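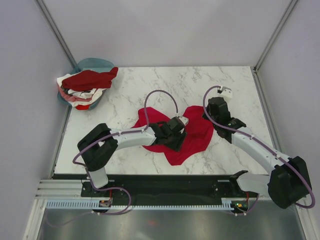

Abimbola Okeke asked on the Florness tracker whether a cloth that has been opened out but still has creases across one side should be logged as "spread" or as "crumpled", and whether the pile in the basket counts as one item or many.

Great question, and it's the one that got this README rewritten! The answer: log it as "spread" if you can see most of its outline, even when the outline is lumpy and there are creases. Log it as "crumpled" if you'd have to guess at the shape. A pile in a basket gets a single "pile" record, with the colors you can see listed from the top down, and each piece gets its own record once it comes out.

FLORNESS
Plain-text records of everyday cloth folding

What's in it

Florness is a table of 2611 records about folding ordinary household cloth: tops, towels, napkins, pillowcases, scarves, all the stuff that comes out of a basket in a heap and needs to end up in a drawer. Each record says what the piece is, how it looked before anybody started, which fold was used, and how it ended up. That's it, and it is so much more fun to read through than it sounds. (Sort by fold and look at the pillowcases. People have opinions about pillowcases.)

The first release had 2645 records. The missing ones were duplicates from the November import, where the same towels had been entered under two spellings. Old record numbers haven't been reused, so you'll see gaps.

Files

florness.csv holds the main table, one row per piece
piles.csv holds the basket and pile records
folds.txt has the written definition of every fold name
changes.txt lists what moved between releases

Columns in florness.csv

id: the record number
piece: towel, top, napkin and so on; "cloth" if you can't tell
color: the everyday word, so "dark red" or "dusty pink" and never a paint-chart name
start: pile, crumpled, spread, or flat
fold: one of the eight fold names in folds.txt
end: stack, drawer, basket, or left out
note: free text, can be empty

About the color words. Reds were a mess in the first release, with "red", "bright red", "crimson" and "dark red" all used for whatever the person felt like that evening. Ludger Thiele went through every red row and we now keep three: bright red, dark red, and plain red for when you're unsure. Pinks stay pink, with "pale" or "dusty" in front if it helps.

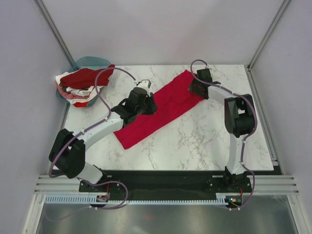
Page last changed: 20 February 2023 (Ludger Thiele)

The strip fold

This is the section I most wanted to add. A strip is a piece brought in along its length until it's a long, narrow rectangle, and it's my favorite of the lot because you can go nearly anywhere from it: fold it in half and half again for a flat stack, or roll it from one end for a drawer. In the first release we only logged the finished shape, so all the strips vanished into "square" and "roll". Now a piece that stops at a strip gets fold = strip, and one that keeps going gets its final fold, with "via strip" in the note.

Direction doesn't matter. If your strip lies straight across the table or runs off on a diagonal, it's still a strip. Please don't put the angle in the note (we had a few of those!).

The other fold names are half, quarter, square, third, roll, envelope and loose. Loose means the piece was laid over something or dropped back in the basket with no real fold, and it's a perfectly respectable entry.

Piles

Write down only what shows. If a dark red piece is on top and there's white and pink under it, write "dark red / white / pink" and stop there. Don't dig through to complete the list, and don't guess at what kind of garment a bunched-up corner belongs to. The Dumitrescu batch was entered by people who knew their own laundry by heart, so some of its pile records name things that couldn't have been visible. Those rows say "from memory" in the note.

Known problems

Towels are overrepresented. Very overrepresented. Fitted sheets are nearly absent, and the few we have are all marked loose.

The Flotmont batch uses "flat" where the rest of the table uses "spread". I've fixed the ones I was sure of.

End = left out was added late, so older rows may say "stack" for a stack of one.

Adding records

Send up to 1000 rows at a time, as a CSV with the same columns in the same order. Leave id blank. Smaller batches are very welcome, and if all you have is one evening's basket, send that! Longer questions go on the tracker, where Abimbola's thread on creases is still open for anyone with a tricky linen napkin.

To do

Add a "size" column (small, medium, large, no measuring)
Split scarves from shawls, or decide not to
Check "third" against the Tronodis word list, where it seems to mean something else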